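Rulivex Planner 2: two months of asking an arm to go somewhere
Reviewed by Ilari Ikonen
Jan 4, 2025

I bought a seat of Rulivex in November, after the old planner sent my arm from A to B by way of what I can only call a tour. Rulivex promises shorter paths, a wrist camera view in simulation, and "calm motion." Two of those arrived.

Setup took an afternoon. The importer ate my arm model without complaint and then rejected the gripper, because one joint name had a space in it. The error message said "geometry unhappy." I have worked with people like this.

Once it runs, it's good. I gave it 200 random start and goal poses over a bare table, and it found a path for all but nine. The old planner gave up on 60 of the same set. Paths look like something a sober person might draw. Planning is quick enough that I stopped getting coffee while it thought, which has hurt my social life.

The wrist view is the part I use most. It renders in the same window as the planner, so you can stop at any waypoint and see what the camera would see. I lean on it for checking poses near the table edge, where my perception code likes to lose its mind.

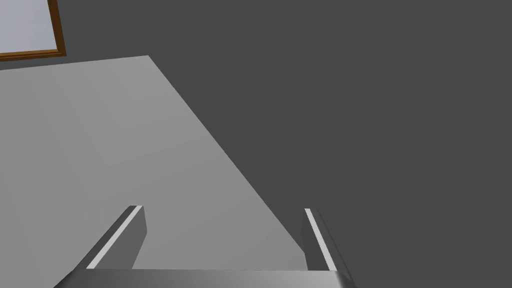 Wrist view at an edge pose, fingers open, with the table's edge running between them.

Rendering is plain. Gray table, gray floor, very even light. If you train a detector on this and nothing else, it'll be in for a shock the first time it meets a sunny window. Vulteo's simulator does nicer light, but it also crashed twice while I was reading its license.

Complaints. The collision margin slider goes from 0 to 100 with no unit. The log panel keeps exactly 966 lines and then drops the oldest, and the oldest is always the one I want. Undo covers waypoints but not the table, so if you nudge the table, that's where it lives now.

Support answered in a day and told me to rename the joint.

Score: 4 out of 5. I'd give the slider a 2.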